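Section 6: Setting Up the Grasp Labeler

You've got clips in the project folder and the player opens them without complaint. Good, the dull part is over! In this section you'll connect the Waratell grasp labeler to your recordings, teach it where the finger pads are, and let it mark the stretches where the gripper is touching cloth. Those marks are what the Koretico planner learns from, so time spent here pays you back in section 8.

Everything below applies to hand-held recordings and arm-mounted ones alike. Screens may look slightly different if you are on the Gallagher build, where the side panel sits on the left.

6.1 Before you start

You need:

A project with at least 40 clips. The labeler will run on fewer, but the contact model has very little to chew on and you'll spend your afternoon fixing its guesses.

The lens profile you saved in section 4. If the profile is missing, the Start button stays gray.

Enough disk space for the cache. Check this in Settings, Storage.

Note: Clips imported from an Ullorside project keep their old labels. Go to Labels, Archive before step 1 if you want a clean run.

6.2 Mark the finger pads

1. Open Labels, New Session and choose your lens profile.

2. Pick a clip where both pads are in clear view and the jaws open and close at least once. A plain background is nice to have.

3. Press P and drag an outline around the left pad. Keep to the pad itself and leave out the black jaw behind it.

4. Do the same for the right pad.

5. If your gripper has visible pivot pins, press K and click each one, working from left to right. The labeler uses them to work out how wide the jaws are open, and it is wonderfully good at it. Four pins is plenty.

6. Press Enter. The outlines should now follow the pads as you scrub through the clip. If they drift, go back to where the drift starts, drag the outline into place and press Enter again.

Caution: Don't draw one outline around both pads. The tool accepts it and then reports a gripper that never opens.

6.3 Set the contact threshold

7. Open the Contact tab. You'll see a slider from 0 to 200. Higher numbers mean the labeler wants stronger evidence before it calls something a touch.

8. Set the slider to 200 and play the clip. Nearly everything will be marked as free motion.

9. Bring the slider down until the touches you can see with your own eyes turn green on the timeline. Stop there. Going lower picks up shadows and passing folds.

10. Save the value under a name you'll recognize. Thresholds for towels and thresholds for thin shirts are seldom the same.

6.4 Cloth on cloth, with motion blur

My favorite part of the whole tool. Dark fabric resting on bright patterned fabric used to be miserable to label: the pattern smears when things move, the old edge finder chased every streak, and the real edge of the item went missing. The new blur-aware mode looks at the region between and just beyond the pad tips first and works outward from there, so a busy print off to the side has much less say in the result.

11. Turn on Blur-Aware in the Contact tab.

12. Find a moment where the pad tips meet the edge of the item.

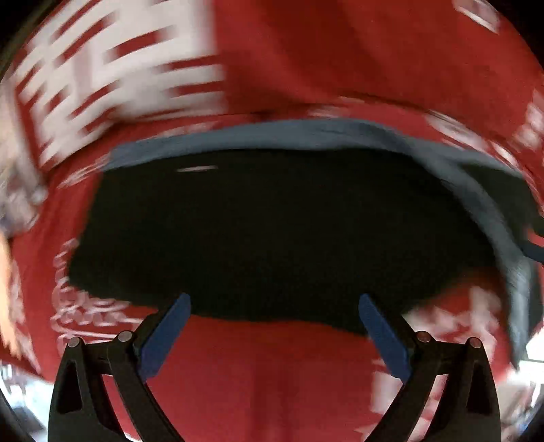
Gallagher users on the support board had a different take on step 12. One of them wrote that starting from a blurred moment was asking for trouble, and that they got steadier edges by picking the sharpest view of the cloth in the clip, marking it there, and letting the tracker carry the edge forward into the touch. Try both! On long clips their way can save a lot of correcting. On short ones you may not have a sharp view to start from.

13. Press E and trace the edge of the upper item nearest the pads. You only need the part close to the tips. Tracing all the way around a rumpled hem adds work and the planner ignores it.

14. Set Item to the cloth being handled and Support to whatever is underneath. With two fabrics in play the labeler can't choose for itself.

15. Click Preview. Contact shows green, near contact shows amber.

Note: White print on the support cloth may flash amber when it moves quickly. Choose Mask Pattern, paint over the print once, and preview again.

Caution: Don't paint the mask across the gap between the pads. Anything under the mask is hidden from the contact model.

6.5 Run the batch

16. Select all clips that share the same gripper and lens profile, then click Run.

17. When the batch finishes, sort by Confidence and open the lowest ones first. Fix them with the same keys as before (P, K, E).

18. Click Export, Koretico Format. The export keeps jaw opening, contact state and item edge on one shared timeline.

If Export is gray, one or more clips still has Item or Support unset. The list under Show Missing takes you straight to them.

Next: Section 7, Checking Labels Against Jaw Opening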